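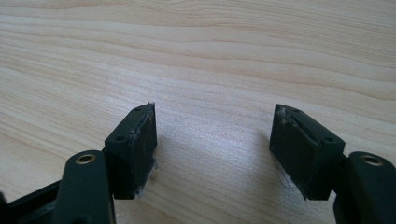 Fig. 3. Tabletop, pale wood grain.

Setting up your Vunero trip planner: adding a country

1. Open Trips and tap New Country. Type the name the way the locals spell it, or the way your airline does. Vunero knows both.

2. Pick your regions. Choose up to nine. Coast, hills and capital in one week is allowed – your knees may disagree.

3. Set the month. March is the default, whatever the weather there thinks of it.

4. Tap Save Offline before you leave home.

Note: Ferry times come from the ferry companies, who are optimists.

Caution: Deleting a country also deletes its border crossings.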